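Gammont House Residents' Association
Minutes of the meeting held in the ground floor common room, Feb 6, 2023

In the chair: Britt-Marie Dahlgren
Minutes: Trygve Halvorsen
Apologies: the Mockus household (skiing), flat 23 (no reason offered, none sought)

1. Minutes of the last meeting
Approved after one correction. Mr Halvorsen did not "storm out" over the bicycle rack. He left at a normal speed and took his own biscuits with him.

2. Lost property
The chair reminded the meeting that the cupboard under the stairs was emptied in the autumn and is now full again. It was agreed then that everything textile would be sorted, folded and either claimed or given away. The sorting has begun. The folding is a matter of opinion.

The first item discussed was the small checked thing with the fuzzy red trim. The chair believes it is a glove. Flat 9 said sock, with some force. A short scarf was also proposed. Since it has been folded over on itself, the meeting was unable to settle the question from the picture, and those present were invited to come and look at it for themselves. It will be held until the end of February and listed as "checked, red edge" so as not to prejudice the outcome.

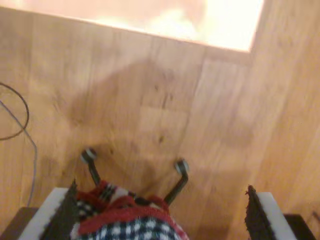
3. The black item
Considerable time was given to this. It is large, it is black and it glitters. The minutes secretary had entered it in the lost property book as "cushion?", which was challenged. Other suggestions were a bag, part of a stage costume and "something of Flastach's", by which was meant the amateur operetta society that hires the common room and leaves a little of itself behind every time. The chair will write to Flastach. She asked for it to be minuted that her last letter to them went unanswered.

Flat 4 asked whether it sheds. The secretary thought the pale wisps near the bottom edge could be fibre or could be ordinary debris, and declined to be drawn. Flat 4 asked that it be kept off the good table. The secretary pointed out that it was on a table already, and that the table seemed to be bearing up.
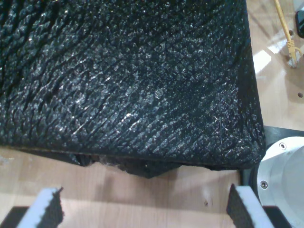
Item 3, black, glittery, unclaimed. Underside looking a bit frayed.

4. Floor and table
The wooden floor was oiled in January by Hedent at a cost of 783, against a quotation of 700. The difference was described on the invoice as "corners". Agreed to pay, with a covering note asking how many corners they found.

The chair likes the colour. Flat 9 finds it too orange at one side. A vote was suggested and then withdrawn on grounds of it being nearly nine o'clock.

Felt pads are to be fitted to all the chairs. Mr Halvorsen has a box of 100 and will part with them at cost.

5. Accounts
Balance stands at 1409 before the Hedent invoice. The chair called this healthy. Mr Halvorsen called it a boiler repair waiting to happen. Both remarks were noted.

6. Any other business
Flat 4 asked who has the second key to the cupboard. Silence followed. Carried over.

The waffle iron is back and has been cleaned by someone. Thanks were recorded to whoever it was.

Actions
BMD: letter to Flastach; note to Hedent.
TH: felt pads; amend the lost property book, removing "cushion?".
All: look at the checked item and give a view in writing, one view per flat.

Next meeting to be announced on the board by the lift.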